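From the Simulation Bench: Two Grippers and One Awkward Fitting

Hello again from the back end of the Cederdale building, where the radiators have finally been bled and we can hear ourselves think. Several of you stopped me in the hallway to ask how the gripper comparison was coming along, and I gave most of you a rambling answer with a coffee in my hand, so let me try to do a better job of it in writing (I can't promise it will be any shorter).

When we last wrote, we had two candidates for the small-parts cell. One is the Bosetti, the parallel-jaw gripper that many of you know from the old packing line. The other is the Poren, which closes more slowly but gives us finer control over how hard it squeezes. We like them both, which doesn't make it any easier. Before we ask anyone to bolt either one to a real arm, Delali Amissah has been putting the pair through their paces in the simulator, with the same arm model and the same Nieminen controller settings for each.

The task is a Y-shaped pipe fitting and a thin rod. The arm has to come down to the rod, close on it and keep hold while it makes a slow move, and it has to do all that without knocking into the fitting. If you have ever tried to thread a curtain rod past a lamp you will have some idea of the trouble. Delali keeps the world very bare for this kind of work, just a slate-blue floor with plain black behind it, and I've grown fond of the look. It's restful after a morning of email! 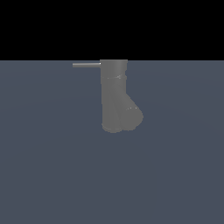 How the runs were set up

We settled on 201 runs for each gripper. The odd one is the warm-up run, which Delali insists on keeping in the log and which I have stopped arguing about. The start position shifts a little every time, and so does the angle of approach, so the controller can't get by on one good path that it happens to like.

A run passes if the jaws close on the rod and it stays put through the move. It fails if the rod slips out, if the arm bumps the fitting, or if the Nieminen gives up and throws a timeout. We argued for most of a lunch over whether a light brush against the fitting ought to count as a bump. In the end we said yes, it does, and I still think that was right, even though it made both grippers look worse than they had on the Monday-morning version of the spreadsheet.

Most of the difficulty is in the last little stretch. The fingers have to get down to the level of the rod with the tall part of the fitting standing close by, and the wrist housing above them is a good deal bulkier than the fingers are. You can have a lovely fingertip path and still clip something with the wrist.

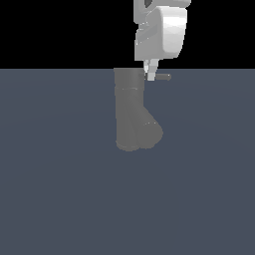 The Bosetti came through with 26 failures, and the Poren with 13. I know how that sounds, and I'd ask you to hold off on the cheering (or the groaning, for those of you who have a drawer full of Bosetti spares). Akosua Mahama went back over every one of the failed runs, and a fair share of the Bosetti's were timeouts that came from a closing speed we had copied over from the packing line. Nobody had touched that number in years. She has changed it now, and we're going to run the whole set again before we say anything firm.

The Poren's trouble is a different kind. It hardly ever drops the rod, but it takes its time, and on a long shift that time adds up. Akosua worked out that it would cost us 130 extra seconds per tray as things stand. Some of that may come back with a better approach path, and some of it is simply how the gripper is built.

What we changed on the approach

Delali's other project has been the tilt of the arm. In the first batch we always came straight down, mostly because that's how the demo script did it and we were in a hurry. Letting the arm lean a bit, and going for the far end of the rod, gives the wrist more room beside the fitting. It does mean less finger on the rod if the aim is even slightly off, so there's a trade to be made there, and the two grippers may well want different answers.

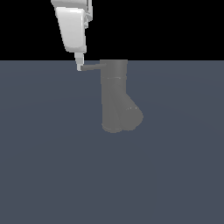
We've also been asked whether contact in the simulator can be trusted. Partly, is my answer. Friction is the weak spot. The values we use for the rod came from a quick bench test with a luggage scale, and I would like to do that over with something better before we lean on them too hard. If anyone has a proper force gauge sitting on a shelf, Akosua would be very glad to borrow it and will bring it back clean.

The repeat runs start Wednesday and should be through by the time the next newsletter is put together. Delali has the logs open to anybody who wants to poke around in them, and you're welcome to come down and watch over our shoulders – mornings are best, and the kettle is usually on by nine.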